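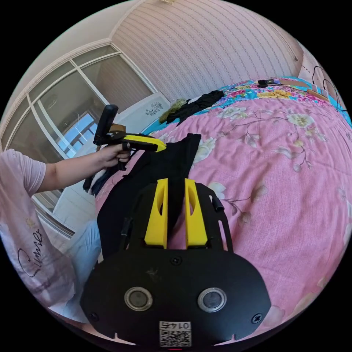

Four months into the new setup at Vutine and I still grin walking in on a Tuesday! My job used to be folding, all shift, 400 pieces on a heavy day. Now I spend half my hours teaching the folding – sleeves, collars, the awkward dark stuff – and my wrists love me for it. Five of us switched over from the Jidodstead laundry floor. The pay went up a little, and the talk at lunch is a lot livelier. Next up: fitted sheets, wish us luck.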